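packing thread bc I leave tomorrow and have done nothing. 29 December 2021, 9pm, great planning as always

ok step one, empty the black leather backpack. found gum, a Plendley receipt for $146, and a charger for a phone I don't own anymore

step two, figure out what goes in the front zip pocket. passport? snacks? last trip it was snacks and I regret nothing
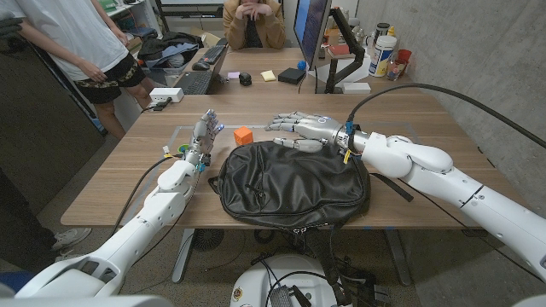
backpack on the table, orange cube stays home

bus to Inmont is the 1011, so I need this thing zipped by 8 at the latest. the strap always catches on the seat so tucking it in this time

charger, socks, book, other book. no thats too many books

Sodier toiletry bag wont fit flat, going in sideways. if it leaks on my sweater I'm blaming December

update: took out one book. put it back. took out the umbrella insted

ok zipping. goodnight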